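Notebook, May, bench 2
Glaze tests, olive series, continued

Started 8:40 a.m. Kiln was down to 200 F on the pyrometer when I came in, so I propped the lid on the first notch and left it alone until after coffee. Unloaded at 10:15.

This is the second firing of the olive base with the new feldspar from Delletti. The old bag ran out in the middle of the last batch, and I want to know if the switch is what gave us the pinholes. Everything else in the recipe is unchanged: same silica, same whiting, same red iron, same clay body (the Phí stoneware, throwing grade, not the sculpture mix). Sieved twice at 80 mesh. Batch size 2,795 grams dry, which is an odd number only because I used up what was left of the iron and scaled everything else to it.

Results by shelf.

Bottom shelf: tiles 1 through 4. Dry on the corners, color more brown than olive. The bottom of this kiln has run cool since winter and the witness cone there was barely bent. I would not read anything into these four.

Middle shelf: tiles 5 through 8. Good. Smooth, no pinholes on 5, 6 or 7. Tile 8 has a crawl mark near the hole, probably a fingerprint from when I hung it up to dry. Color is the khaki we were after.

Top shelf: tiles 9 and 10. Slightly glossier, a little movement toward the foot. Number 10 ran onto the shelf and took a flake of kiln wash with it. Two coats is the limit up there.

For color I have been comparing everything to the bowl with the patterned rim. Under the overhead lights the inside of it goes a bit yellower than by the window, so compare in one place and stick to it. 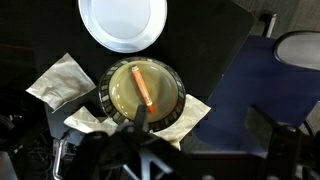 Reference bowl, olive interior and banded rim. Orange marker.

Middle shelf tiles are very near to it by eye. Tile 6 is the closest. Tile 9 has the right shine but is too green when I hold it at arm's length. I wrote the tile numbers on the backs in iron oxide wash this time and they all survived the firing. The underglaze pencil I used in the last round burned out on half of them, so no more of that.

Pinholes. The last batch had them on nearly every tile. In this batch I found them only on the bottom shelf, and those tiles are underfired anyway. Two things changed between the rounds, the feldspar and the bisque. I took the bisque slower this time, with a long hold at the top, and that alone could account for it. Should have changed one at a time. To sort it out I need a third round with the old bisque schedule and the new feldspar. There are enough blank tiles in the damp cupboard if whoever is trimming this month leaves me the ones on the left.

Specific gravity notes, so I don't have to work this out again. I weigh 200 ml of glaze in the tall cylinder and subtract the cylinder. The olive wants to be thinner than our white. At the thickness I use for white it goes on like paint and cracks as it dries. Added 200 ml of water to the bucket in two goes, stirring between, and the second dip test came out even. Dip for a slow count of three, drain, and do not shake. Shaking leaves a thick bead on the lip and that bead is where the running starts.

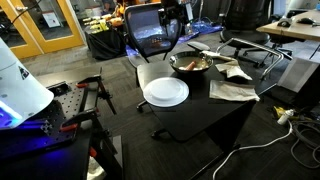 Settling is still a problem. The bucket sat overnight and there was a hard layer on the bottom that took the drill mixer to bring back up. I put in a pinch of Epsom salts dissolved in hot water and it feels softer under the stick. Will check it again tomorrow before anyone dips from it. The lid now has masking tape on it with the batch weight and the word OLIVE. If you use this bucket, please mix it to the bottom and scrape down the sides, even for a single tile.

Rim decoration. I tried three ways of keeping the dark lines clean between the colored blocks. Wax resist over black underglaze was the neatest but slow. Plain wax with iron in it bled at the middle shelf temperature. Trailing the line after the colors were down looked wobbly, though that is partly my hand and might come right with a finer tip. The Sindeck bottles clog at the smallest size unless the slip goes through a 100 mesh first. I cleared one with a guitar string.

Kiln. The peephole plug on the top section is cracked through. It still seats, but it will go soon. The second element from the bottom looks to be sagging out of its groove on the back wall and may be why that shelf is cold. I pinned it. If the cone is no better after the next firing we should measure the resistance and order a set. The Flillosix order form is in the drawer with the cones, part number is written on the inside of the control box door.

To do:
Regrind the shelf where tile 10 stuck, two coats of wash.
Old bisque schedule for round three, no hold.
More whiting, we are at the end of the tub.
Large cones for the bottom shelf, front and back.
Wash the 80 mesh before the white goes through it.

Lid closed and breaker off at 4:30 p.m.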